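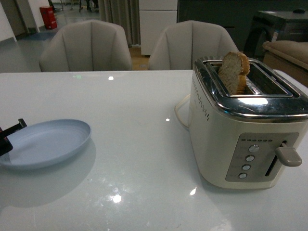 Frühstück, erster Akt: Toast im cremefarbenen Toaster, Teller noch leer

5.6.20

Liebes Tagebuch, ich habe wieder viel zu lange nichts geschrieben, dabei war die Woche voll bis oben hin. Also der Reihe nach, oder wenigstens ungefähr.

Der Sauerteig ist gestorben. Ich hatte ihn seit dem Winter, und gestern habe ich den Deckel aufgemacht und sofort wieder zu. Rosa Streifen! Damit ist das eigene Brot erst mal gestrichen, und ich esse gekauften Toast, was mir peinlicher ist, als es sein müsste. Mit Salzbutter und der letzten Quittenmarmelade geht es aber erstaunlich gut.

Und dann der Garten. Seit ich die Parzelle in der Kolonie Savden habe, denke ich in Gießkannen. Zwei vor der Arbeit, zwei danach, und wenn es heiß ist, noch eine für die Kürbisse, die saufen wie die Pferde. Die Erbsen hängen voll, ich stehe beim Pflücken da und esse die Hälfte gleich aus der Schote. Der Salat schießt leider schon. Die Schnecken haben mir in einer einzigen Nacht die Sonnenblumen abrasiert, bis auf eine, und um die habe ich jetzt einen Kragen aus einem alten Joghurteimer gestellt. Sieht scheußlich aus — aber sie steht.

Die Tomaten sind mein ganzer Stolz. Die Samen waren von Mihăilă, das ist diese kleine Gärtnerei mit dem handgeschriebenen Katalog, und von 20 Körnern sind fast alle gekommen. Ich wusste gar nicht mehr, wohin damit, die Fensterbänke waren bis Mitte Mai komplett zu, im Schlafzimmer auch. Jetzt sind sie draußen und sehen nach der kühlen Woche ein bisschen beleidigt aus, so bläulich an den Stängeln. Ich rede ihnen gut zu.

Heute Nachmittag bin ich dann mit dem Rad nach Zikoswood raus, einfach weil die Luft so schön war nach dem Regen. Der Holunder blüht überall! Ich habe einen ganzen Beutel Dolden geschnitten und die Käfer im Gras ausgeschüttelt, und auf dem Rückweg roch ich selber wie eine Limonade. Der Sirup steht jetzt mit Zitronenscheiben unter einem Tuch auf der Treppe, wo es kühl ist, und muss ein paar Tage ziehen. Letztes Jahr hatte ich zu wenig Zitronensäure drin und er ist mir vergoren, eine Flasche ist im Keller hochgegangen, mitten in die Winterjacken. Diesmal wiege ich alles ab.

Der Tacho am Rad steht übrigens auf 2694, ich hatte im Herbst mal die Batterie gewechselt und dachte, es wäre alles weg. War es nicht. Bis zu den 3505 vom alten Rad ist es noch ein Stück, aber bis zum nächsten Frühling könnte ich das schaffen, wenn die Knie mitmachen. Die Kette müsste dringend geölt werden, die quietscht so, dass die Amseln auffliegen.

Abends noch die App Revow ausprobiert, die soll einen ans Gießen erinnern. Sie hat mich um neun ans Gießen erinnert, da goss es gerade in Strömen. Wieder gelöscht.

Morgen: Sauerteig neu ansetzen (Roggenmehl ist noch da), Bohnenstangen holen, Flaschen auskochen. Und die Marmelade aufessen, damit das Glas für den Sirup frei wird. Jetzt schlafe ich, mir fallen die Augen zu, und an den Fingern klebt immer noch Holunder.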